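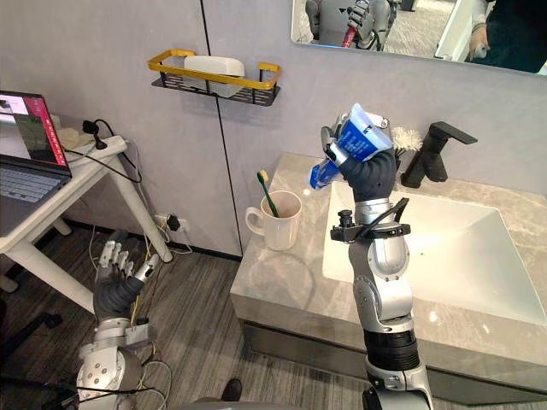
Toothpaste over the sink.

Threads > Health > Lungs and breathing

3 min read

1/ Okay, I finished my last pulmonary rehab class in Mapplebeck this afternoon and I have to talk about it, so please settle in. I have COPD, moderate, diagnosed in February. Before that I thought I was just out of shape!

2/ My doctor offered rehab at that first appointment and I nearly said no. I pictured a row of treadmills and somebody blowing a whistle. It's a room over the Trostosdale library with chairs, hand weights, two stationary bikes and a kettle.

3/ You start with a walking test. Six minutes, up and down a hallway, as far as you can get, with a clip on your finger for your oxygen. You can stop and lean on the wall as much as you want (I leaned). Then you do it again at the end of the course.

4/ My second walk was 50 meters longer than my first. I know that's half a city block. I came out of there grinning like I'd won a car.

5/ The breathing stuff was my favorite part. Pursed lips: in through the nose, out slowly through the mouth like you're cooling soup, and make the out part about twice as long as the in. I'd read about it before and figured I was doing it. I was doing it way too fast.

6/ Also – breathe out on the hard part. Standing up from a chair, out. Lifting the grocery bag, out. Going up a step, out. I had been holding my breath on every single one of those for years.

7/ We spent one whole class on inhalers, and if you use one, please ask somebody to watch you do it. I was breathing in too hard on one and too late on the other. The respiratory therapist had me use a spacer and I stopped coughing half of it back out.

8/ Exercise part: 30 minutes each class, mixed up however you need. Bike, weights, sit-to-stands, rest, bike again. They ask you to rate how breathless you are as you go, and a middling number is fine. Getting a bit short of breath was okay. I really needed to hear that from someone qualified.

9/ Somebody asked about the oldest person in the group. No idea! The youngest told us she was 36 and has a different lung condition, so it isn't only for us ex-smokers.

10/ Things I bought: one pair of sneakers. Things I didn't need to buy: everything else. I did put the Skastura app on my phone to keep track of my walks and it's fine, but a paper calendar on the fridge would do the same job.

11/ Still hard: hills, cold wind, and laughing and walking at the same time. I also had a rotten week in the middle with a chest infection and missed two classes. They let me pick it back up at the level I could manage, no fuss.

12/ If you've got a lung diagnosis and no one has brought up rehab, ask. Some places have a waiting list, and a few of the people in my group came all the way from Damau for a spot. Ask whether there's an online version too.

13/ Next up is the maintenance class, once a week, same room. I've already put my name down – and I'm going to try the path around the reservoir, the flat side first.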